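Notes for Week 9: Fits, Clearances, and Why Your Parts Do Not Go Together

October 2018

Read these before the workshop session. The quiz will be drawn from them, including the parts you plan to skim.

1. Where we left off

Last week we drew a shaft and a hole, both marked 60 mm, and I asked whether one would go into the other. Most of you said yes. A few said no. The right reply was "I have no idea," and I was sorry not to hear it more often, given how freely it is offered on other questions.

A size on a drawing is a wish. What comes off the machine is a spread of sizes on either side of that wish, and the tolerance says how wide a spread you are willing to pay for.

2. Three kinds of fit

Clearance fit: the hole is always bigger than the shaft, even in the worst case. Things slide, turn, or rattle.

Interference fit: the shaft is always bigger than the hole. You will need a press, or heat, or a second career.

Transition fit: could go either way, depending on which two parts you picked out of the bins. Used for locating things that must come apart again some day. Students love it in drawings and hate it in the shop.

Slots and tabs follow the same rules as shafts and holes. Call the slot the hole and the tab the shaft and carry on. The extra trouble is that a flat part can tilt, and a tilted part is effectively thicker than it was when you measured it.

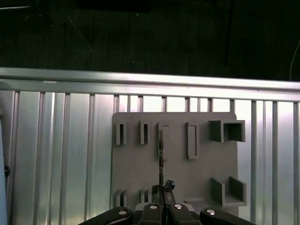
3. Lead-ins

A chamfer at the mouth of a slot forgives a bad start. It does nothing for the fit further down. Make it wider than your worst expected sideways error, and remember that the person doing the assembling may have 400 more to do before lunch.

The Trullencombe case (handout 4) is a bracket with no lead-in at all. The drawing was correct in every dimension. Rirkeck, the firm that had to build it, sent back a note of 41 words, none of which I can improve on. It is in the appendix.

4. Stack-up

Put several parts in a row and their tolerances add. Worst-case addition is simple: sum all the plus values, sum all the minus values, and look at the result with dismay. The statistical method (root sum of squares) gives a kinder number, on the understanding that a few assemblies will miss it.

Sheet metal boxes are the usual place to meet this. Every bend brings its own error, and whatever gets screwed to the far wall inherits all of them. Slotted or oversized screw holes are the common cure.

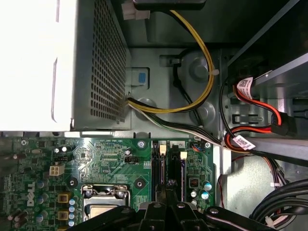

Oversized holes are fine as long as something else does the locating. If the screws hold the part and also decide where it sits, you have asked them to do two jobs, and they will do the first one.

5. Problems

a. A slot is 9.00 to 9.10 mm wide. The tab is 8.90 to 8.95 mm thick. Find the largest and smallest clearance.

b. Repeat with the tab at 8.98 to 9.04 mm. Name the kind of fit. Would you want to assemble it?

c. Four spacers, each with a tolerance of plus or minus 0.1 mm, are stacked end to end. Give the total by both methods.

Show your working. Bring calipers, and zero them first.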